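From: Mirsad Ristić
To: plosto-users
Date: 27 April 2021
Subject: Re: [plosto-users] Net weight off by one division after item table merge

Radka Spahić wrote:

> We merged the item tables of both stores in January and moved to the
> new rounding setting at the same time, which I now regret. Since then
> the counter scale and the receipt disagree on some weighed items by
> one division (5 g), always with the receipt lower. It never happens
> on items sold by the piece. Leafy items are the worst, roots and
> squash almost never.
>
> What I have tried: reloading the item table, swapping the scales
> between counters, setting all tares to zero. With all tares at zero
> the error goes away, but of course then we are charging people for
> the bag.
>
> Two questions. Is the tare subtracted before or after rounding? And
> is there a sane way to find duplicate items in the merged table? We
> have 1357 rows and I know that is too many for what we sell.
>
> Radka

Taking the questions in order.

1. Tare and rounding

In the old setting (round_mode = display) the gross weight is rounded to the scale division, the tare is rounded to the scale division, and the second is subtracted from the first. Both numbers are multiples of 5 g, so the net is too, and the receipt prints the same thing as the display.

In the new setting (round_mode = net) the scale sends the unrounded gross weight, the program subtracts the tare as it is stored in the item table, and the result is rounded once. This is the better method on paper. It gives a different answer from the display whenever the stored tare is not a multiple of the division, because the scale itself is still doing it the old way for its own display.

Your bag tare is stored as 3 g, if you are still using the table you sent me. Old method: 3 rounds to 5, net = gross minus 5. New method: net = gross minus 3, then round. That should make the receipt higher than the display in some cases and never lower. You see it lower, so something else is involved.

I think it is the truncation. Look in the scale section of the settings file for a line starting with net_step. If it is missing, the program falls back to truncating to the division and does not round. It is documented, but in the section on label printers, where I would not have looked either. With truncation a true net of 249 g prints as 245 g while the display shows 250 g. That matches what you describe. With all tares at zero the program skips the whole block and passes the display value through, which is why the error disappeared in your third test.

Add this to the scale section:

net_step = 5
net_round = nearest

Then restart the counter program. A reload is not enough. The value is read once at startup.

After that you may still have the display and the receipt apart by one division in the other direction, from the 3 g tare. The clean fix is to store tares as multiples of the division and let the bag be 5 g. You lose 2 g per sale. The other way is to turn on the raw output in the scale's own service menu, but on the Sánchez scales that menu is behind the seal, and breaking the seal means a new inspection. I would not do it over 2 g.

As for why leafy items are hit harder, this is only arithmetic. They are light, they are nearly always sold in a bag, and so they nearly always go through the tare block. Your squash is put on the plate bare, tare zero, block skipped. You can test this by weighing one squash in a bag with the bag tare selected. I would expect the same error.

2. Baskets

You did not ask, but your settings file has a tare for the shopping basket as well, and it has the same problem with an extra twist. The basket tare is stored per store and not per item, so after the merge one store is using the other's basket. If both stores have the same model, fine. If not, weigh an empty one from each and put the values under basket_tare in the store section. Weigh several baskets from each place and use the lowest. They vary more than one would think, and if you use the average, some customers will get a negative net on a single lemon and the counter will lock until someone clears it.

It is also worth deciding whether you want to weigh in the basket in the first place. A basket with six different things in it has to be emptied to be weighed by item, and then the basket tare has no purpose. At Janarum we set it to zero and took the key off the counter layout. Nothing was missed.

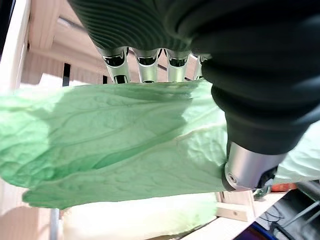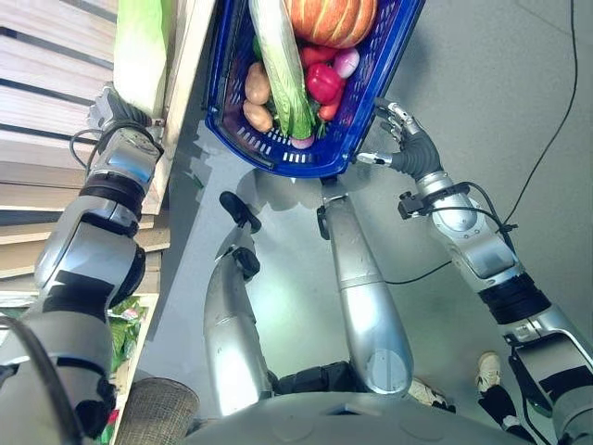
3. Duplicates

There is no built-in check. The import tool compares item codes only, and after a merge of two stores the codes are exactly the part that does not match, because each store made up its own. What follows is how I did ours. It takes an afternoon.

First export the table as text with the columns code, name, unit, tare, tax class, price, last sold. Make sure the export is in UTF-8. The default is whatever the machine was set to at install, and if the two stores differ you will get every accented name twice, once readable and once not. These look like duplicates, and they are, but you want to keep the readable one.

Second, sort by last sold and set aside everything not sold in the past two years. Do not delete it yet. In our table this alone took care of most of the problem. Seasonal items will still be in the live part as long as you used two years. With one year you can lose things that had a bad season.

Third, reduce the names. Lower case, drop punctuation, drop size words (large, small, jumbo), drop the words "fresh" and "local", drop the supplier name if it is in there, and sort the remaining words by letter. "Cabbage, napa, lg" and "Napa cabbage fresh" then both become "cabbage napa". Watch out for "lg" and similar short forms. I keep a list of them and add to it whenever one turns up.

Fourth, compare the reduced names with each other. Exact matches go in one list. Near matches (one or two letters apart) go in another list, which has to be read by a person. From our table I had 78 exact pairs and 9 near pairs that were real. The near list was much longer than that, most of it false. Pear and pea are one letter apart, and no setting will fix that without also losing the real typing errors.

Fifth, for each real pair decide which code stays. Keep the one with more sales history, and not the one with the nicer name. You can change a name at any time. A code is tied to the sales records, and if you drop the busy one your year-on-year report for that item starts from nothing.

Then use the merge command on each pair and do not delete rows by hand. The merge command leaves a pointer from the old code to the new one, so old labels still scan. Deleting by hand leaves old labels that scan to nothing, and the counter will ask for a manual price, and someone will type one.

Two traps in the fifth step.

Unit. If one of the pair is by weight and the other by the piece, merge will take the unit of the one that stays and will not warn you. Lettuce is the usual case. One store sells it by the head, the other by the kilo, both call it lettuce, and both are right. Such pairs should be left alone and renamed so that the unit is in the name.

Tax class. Same thing, no warning. It mostly matters for plants and seedlings, where the same name can be a food item in one table and a garden item in the other. Sort the pair list by tax class before you start and look at every pair where they differ.

4. Order of work

Fix net_step first, on one counter, and run it for a day with both numbers written down for every sale with a tare. If you get to 100 such sales without a difference of more than one division, and none with the receipt lower, roll it out to the rest. Only then start on the table. Doing both at once is how the present situation came up, and if a price is wrong you want to know which change did it.

Make a backup of the table before each batch of merges and not only at the start. There is an undo for a single merge, but it does not work once the same code has been part of a second one.

One more thing on the hardware side. You mention swapping the scales between counters. If either of them is a Vavar and the other is not, check the division setting after a swap. The Vavar driver stores the division with the counter and not with the scale, so after a swap the counter may believe it has a 2 g division when the plate has 5 g. You would then see odd net weights on the receipt whatever the rounding setting says. The line to look for in the log at startup is "division from profile". If it reads "division from device" you are fine.

If the error is still there with net_step set, please send the startup log and the scale section of the settings file, along with three or four sales where you noted both numbers. The full item table is not needed, and it is over the size limit for the list anyway.

The script I use for the third and fourth steps is short and ugly but I can post it. It expects the columns in the order given above and does no checking. It also assumes a semicolon as the separator, so change that if your export uses tabs.

Mirsad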